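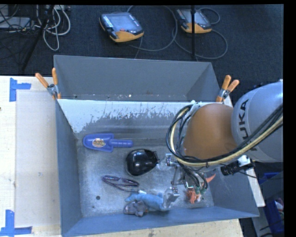
¿Merece la pena Viltwood si se juega solo?

Merece la pena durante la campaña, que se puede completar entera sin compañía, y bastante menos a partir de ahí, porque casi todo lo que queda por hacer está pensado para grupos.

Viltwood es un juego de supervivencia y construcción para PC, gratuito en su versión básica, desarrollado por el estudio Kunetti. El jugador llega a un valle cubierto de bosque y tiene que levantar un asentamiento, mantenerlo durante el invierno y abrir rutas hacia las zonas vecinas. Hay 7 regiones. Las dos primeras sirven de tutorial y se pasan deprisa; la tercera, Trerum, es la que marca el tono del resto: pocos recursos, noches largas y enemigos que atacan los almacenes antes que a las personas.

La construcción es lo mejor. Las piezas encajan sin pelearse con la cámara y se pueden guardar edificios completos como plantilla para repetirlos más adelante. Los derrumbes siguen unas reglas claras, y cuando un tejado cae se entiende qué viga faltaba. El combate es más flojo. Solo hay 2 tipos de ataque por arma y el bloqueo responde tarde, sobre todo con el escudo grande. Contra grupos pequeños se soporta. Contra los jefes de la quinta región se hace pesado.

El dinero del juego se llama pyo y sirve para casi todo: planos, semillas, animales de carga y ranuras de almacén. Se gana con misiones diarias y vendiendo excedentes, o se compra en la tienda. El plano del molino cuesta 3000 pyo, una cantidad que en mi partida tardé varias tardes en reunir. Nada de lo que se vende es imprescindible para terminar la campaña, pero las ranuras de almacén ahorran muchos viajes y el juego las recuerda con demasiada frecuencia – hay un aviso cada vez que se llena un cofre.

En lo técnico ha mejorado desde octubre. El último parche corrigió los tirones al entrar en Trerum y redujo los tiempos de carga. Sigue habiendo errores con los animales, que a veces se quedan atascados en las puertas, y el mapa no permite poner notas propias. El registro de mi partida marca 1351 objetos fabricados y solo perdí uno por un fallo, un carro que desapareció al cruzar un puente.

La traducción al español es correcta, aunque los nombres de algunas herramientas cambian entre el menú y el inventario. La música es escasa y se repite. Yo acabé quitándola y dejando solo los efectos.

Lo mejor: la construcción, las plantillas, Trerum.
Lo peor: el bloqueo, los avisos de la tienda, poco contenido final para un jugador.
Nota: 7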